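Bititz瓦楞纸抽屉分隔套装,用了半年之后的一篇啰嗦评测
2021年1月

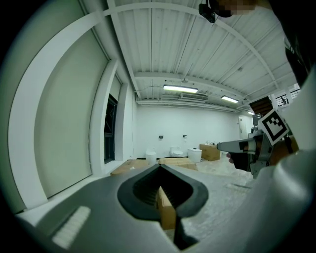

有位读者在我上一篇讲厨房抽屉的文章底下留言,说她家里也试过纸做的分隔,头一个月看着挺像样,到了梅雨天整排格子都软下去,像泡过的饼干,最后一股脑儿进了废纸堆,所以她想知道这种东西到底值不值得花钱买,还是自己拿快递盒剪一剪就算了。

这个问题问得真好,我当时在底下回了几行,回完总觉得没说透。她说的软塌,我也碰到过,就在去年七月,而且就是这套Bititz。可是我现在还在用它,家里五斗橱、书桌、玄关柜都靠它撑着。中间有些曲折,我慢慢讲,您泡杯茶慢慢看。

先说我为什么会买。我家的抽屉一直是个老大难。小时候在外婆家,外婆的针线抽屉里全是装过月饼、装过香皂的纸盒子,扣子一盒,线轴一盒,顶针和划粉挤在一个小小的火柴盒里,盒子上的图案都磨花了还舍不得换。我长大以后自己有了房子,心想总该用点正经东西,就买过竹子的伸缩隔板,买过布做的收纳格,后来又咬咬牙买了Cadport的硬塑料款。竹隔板弹簧没多久就松了,一拉抽屉就倒,倒下去的时候还要夹住一两只袜子;布格子洗过一次就再也站不直;Cadport那套质量是真不错,边角圆润,擦一擦就干净,可它的尺寸是死的,我家抽屉偏偏比它窄那么一点点,有两只盒子怎么也放不进去,至今还在阳台上给我种小葱。

就在我快要放弃的时候,在Bornon的网店里看到了Bititz。页面写得很朴素,就说是瓦楞纸板,开好槽口,横的竖的互相插起来,长度不够可以接,长了可以沿压痕折断。一套100元,里面53片,长短宽窄几种规格混着装。我看了老半天,购物车里放进去又拿出来,心里想,纸板卖这个价钱,是不是有点把人当傻瓜?可是又想到阳台上那两盆小葱,还是付了钱。

到货的包装很薄,比我想的小得多,抱在怀里像一本大开本的画册。拆开以后有一股淡淡的纸味,就是新买的笔记本翻开第一页的那种味道,不刺鼻。纸板是本色的,没有印花,只在角落压了一个小小的牌子名。厚度是5毫米,摸着很扎实,切口也干净,不像剪刀剪快递盒那样毛毛糙糙、瓦楞都压扁了。我最先注意到的就是这个切口。自己剪过纸板的朋友都知道,瓦楞有方向,顺着剪还好,横着剪的时候刀稍微钝一点,里面的波纹就塌了,插槽一塌,怎么插都是松的。

说明书只有一张纸,正面是几种拼法,背面是注意事项。这里我要批评一下,正面的图画得太小了,线条又细,我戴着眼镜凑到台灯底下才分清哪个是上开口、哪个是下开口。第一次拼,我就拼反了两回。后来摸出门道,把所有片子先按长短分成几摞,开口朝上的放左手边,开口朝下的放右手边,先在桌上把架子搭好,再整个端进抽屉里去。要是直接在抽屉里一片一片地插,手伸不进去,胳膊也酸,脾气还会变坏(我先生路过看了一眼就悄悄走开了)。

插槽的松紧我很满意。新的时候有点紧,要轻轻地左右晃着往下送,千万别用蛮劲,一使劲槽口的底就容易撕开一个小口子。我撕坏过一片,用白胶补了,补的地方现在倒比别处还结实。到底以后,上沿基本是齐平的,手从上面抹过去不会被挂到。拼好的格子拎起来会有一点点斜,像旧木门那样,放进抽屉靠四壁一撑就正了。所以量抽屉这一步要认真,里面的长宽都要量,靠近滑轨的地方和抽屉底部有时候宽度不一样,以窄的那个为准。我头一回只量了上口,结果放下去卡在半当中,上不去下不来,最后是用一把木尺慢慢撬出来的。

再说长度的调整,这是它比Cadport强的地方。每片纸板上隔一段有一道压痕,沿着压痕来回折几下就能掰断,断口比刀裁的粗一点,朝里放就看不见了。压痕之间的距离我觉得还可以再密一些,有一只床头柜抽屉,折一格太长,折两格又太短,我还是动了刀。用美工刀配钢尺,底下垫块切割板,刀片换新的,轻轻划几遍,比一刀用力切到底要好得多。切完的边角料我也没扔,窄的那些用来垫晃动的桌脚,再窄的给花盆做标签,写上播种的日子,插在土里能撑到出苗。

现在讲讲那位读者最关心的潮湿问题。

我家在一楼,北面房间到了夏天墙角会返潮,衣柜里不放除湿盒,皮带都要长毛。我四月底装好第一只抽屉,到六月都好好的,我还在朋友面前夸过口。结果七月里连着下雨,有天早上我拉开玄关柜最底下那只抽屉,里面的隔板已经有了腰身,中间往外鼓,一边的交叉处都松脱了。用手一捏,纸还是那个纸,没有烂,就是没了骨头。我当时真有点伤心,不为那点钱,就觉得好不容易理整齐的东西又要散了。

后来我把它整个拿出来,拆成一片片平的,夹在旧报纸里,上面压几本厚词典,放在朝南的房间里。过了些日子拿出来,多数都恢复了硬挺,有几片留下了弯痕,翻个面再插,互相牵着,也看不大出来。同一时间,书桌和卧室五斗橱里的那些一点事都没有。这么一对照我心里就有数了:楼上、朝南、不贴外墙的柜子,放心用;一楼北面、贴着外墙的、靠近卫生间的,要么别用,要么先处理一下。

处理的办法我试过几种。清漆刷过,味道散得慢,放袜子的抽屉我不愿意闻那个。透明胶带整片包过,防潮是防潮了,可是插槽变得滑溜溜的,还容易起边,粘一圈灰。最后留下来的办法是用Ríos的白胶兑一点水,拿旧羊毛刷两面各刷一层薄的,切口多刷一道,竖着晾干再拼。干了以后纸面微微发亮,手感像刷过浆的布。玄关柜那只就是这样重新装的,入秋以后又下过几场长雨,到写这篇的时候它还站得直直的。不过明年的梅雨它还没经历过,我不敢替它打包票,到时候再来跟大家汇报。

刷胶有个小地方要留意,槽口里面不要刷厚。胶干了会占地方,本来就紧的槽更插不进去。我第一批就刷厚了,只好拿指甲锉一点一点磨,磨得满桌纸屑,猫还跑来踩了一脚。

承重方面,装衣服、袜子、毛巾、文具、药盒都没有问题。隔板是竖着受力的,底下有抽屉板托着,它要做的只是拦住东西不让串门。我试过在一格里塞满了电池和螺丝,开关抽屉的时候猛一拉,那面隔板会往前推出一个弧形,时间长了不太好。重的小东西我建议先装在小铁盒里,再放进格子,外婆那一套在这里又派上用场了。厨房里呢,筷子勺子我是不放的,总归会带着水进去;保鲜袋、烘焙纸、蛋糕模具、没开封的干货可以放。

耐用不耐用,半年说长不长。我每天开的书桌抽屉,靠手边那一排的上沿已经有点毛了,颜色也深了一些,是手上的油蹭的。用橡皮轻轻擦能擦掉一层,擦多了会起绒。喜欢东西一直像新的那样的朋友,看着可能会难受。我倒不介意,旧了就旧了,哪天实在不像样,换一片新的上去,旧的拿去回收,也没有负担。说到换,Bornon现在可以单买补充片,就是运费不划算,最好攒一攒,跟别的东西一起买。客服回得慢,态度是好的,我问过一次有没有更高的规格,适合深抽屉,隔天回我说暂时没有。深抽屉确实是它的短板,我家最底下那只大抽屉,毛衣叠起来比隔板高出一大截,冒尖的部分还是会往旁边倒。

价钱上再啰嗦两句。跟Cadport比,装满同样一座五斗橱,我算下来Cadport要多花100元,而且窄的那只抽屉还是装不下。跟自己拿快递盒剪比,那当然是快递盒便宜。我也老老实实剪过一整只抽屉,从吃完晚饭剪到该睡觉,食指磨出一个泡,剪出来的格子高高低低,用是能用的。手巧又有耐心、家里正好有厚实的大纸箱的朋友,完全可以自己来,把槽口宽度裁得跟纸板厚度一样,宁可窄一丝,不要宽一丝,先拿边角料试一试再正式动手。纸箱要挑没受过潮、没压过折的,装过水果的那种往往已经吸了水汽,看着厚,其实发软。像我这样一忙起来就没长性的,买现成的能少生很多闷气。

还有一个意外的好处,是声音。以前塑料格子里放钥匙硬币,一开抽屉哗啦哗啦的,早上家里人还在睡,我就得屏着气。换了纸的以后闷闷的一声,温和多了。夜里起来找体温计,也不怕吵醒谁。

缺点我归拢一下,方便赶时间的朋友:说明图太小,压痕不够密,没有高规格,怕潮,用久了上沿起毛。喜欢的地方呢,切口整齐,松紧得当,尺寸随我改,没有怪味,拆下来是平的,搬家时往书缝里一夹就能带走。要打分的话,干燥的房间里我愿意给它很高的分,潮的房间就要看您愿不愿意刷那一道胶了。

最后回到那位读者那里。您说已经扔过一批,我猜您的柜子多半也靠着外墙。要是还想再试,先别一口气把全家的抽屉都装上,挑一只最干爽的,装袜子也好,装文具也好,用过一个夏天再说。我家楼上那只装围巾的抽屉,从装好到现在我只动过一次隔板,还是因为年底又多织了一条厚围巾,得给它腾个宽一点的位置。

留言区一直开着,各位家里有什么防潮的土办法,也请告诉我。有没有人试过刷米浆的?我外婆以前糊窗户用过,我总想着找个空试试,又怕招虫子。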